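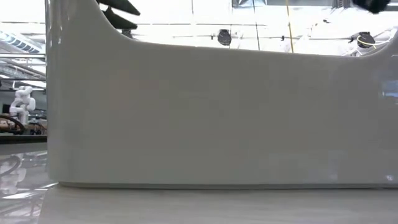
Setting Up the Kimero Bin-Picking Kit with a Smooth-Walled Container

The Kimero kit comes with a gripper, two sets of fingers, a fixed camera and a license for the Savodum software. The printed guide covers mounting well enough. It says very little about containers, and that is where most of our setup time went. These steps assume the arm is already bolted down and the software opens without errors.

What you need

- The Kimero kit, with the long fingers fitted
- A container with smooth sides, white or light gray
- A 2 mm hex key
- A soft cloth
- Double-sided tape or four rubber feet

Step 1. Place the container

Put the container on the table so that the long side faces the fixed camera. Leave at least 55 mm between the base and any mounting hardware. If the container has a rim that dips in the middle and rises toward the ends, measure its height at the lowest point and again at the highest. Write both down. You will need them in Step 3.

Fix the container with tape or rubber feet. A light bin will creep across a smooth tabletop when the fingers push against the inside wall, and after a dozen picks the saved position is wrong.

Step 2. Check the light

A glossy white wall picks up reflections from windows and ceiling lights. Open the live view in Savodum and look for blown-out areas behind the rim. A bright background is fine as long as the rim itself shows as a clear line. If it does not, lower Exposure one notch at a time until it does.

Wipe the tabletop and the container wall before you go on. Fingerprints show up in the depth map as small pits.

Step 3. Set the wall height

Go to Workspace, then Keep-Out Areas, and choose Add Wall. The software asks for one height. Enter the higher of your two numbers, not the average. With the average, the gripper cleared the middle of our bin and clipped the end.

You can also draw a curved rim point by point, but we only found this worth the trouble for bins over 361 mm long. Below that, the flat setting costs very little reach.

Step 4. Route the cables

Cables near the container should have enough slack for the full range of motion and no more. Move the arm by hand to each corner of the bin and watch for anything that drags on the rim. Clip loose loops back to the support. Saliba makes a reusable clip that fits the kit's brackets, and the plain ones in the box work too if you replace them when they get stiff.

Step 5. Run a slow test

Set Speed to 10 percent and run the empty-bin routine. The gripper should go down inside the wall, stop above the bottom and come back up. Keep a hand on the stop button. If the fingers touch the wall on the way down, raise Side Clearance by 2 mm and run it again.

Then add parts and repeat at the same speed. Go up in small steps after that. Ours ran around 1,000 picks at half speed before we had to redo the calibration.

Common problems

The camera cannot find the bin. White on pale gray is hard for the edge finder. Put a strip of dark tape along the base and teach the bin again.

The gripper stops above the rim. The keep-out wall is probably too thick. The default suits the Plurau crates sold with the larger kit, so bring it down to match your own.

Picks near the wall fail. Switch to the short fingers, or turn on Tilt – it is off by default and hidden under Advanced.

Last updated June 30, 2022, for Savodum version 2.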